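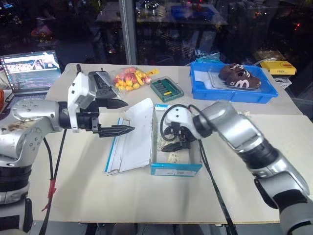
*Open carton on the packing table, small cream-colored item at the bottom, paper with the blue stripe to the left.*

**k_ostermann:** Members are asked to comment on the proposed packing order for small items. The Ramport guide places the paper in first, flat against the bottom of the carton.

**zaltau_shipping:** I must disagree. Our office sent 143 parcels in June with the item first and the paper on top. The recipient finds the paper at once.

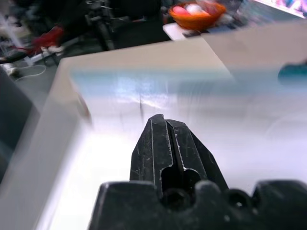
*White surface with the pale blue band, close view.*

**k_ostermann:** A paper on top is easily cut when the tape is opened. We received 5 such complaints.

**R. Gallardo:** Section 45 of the guide permits either order, provided the label remains readable. I would request that creased sheets be replaced before closing.

**zaltau_shipping:** Agreed as to creased sheets. I maintain my position on the order.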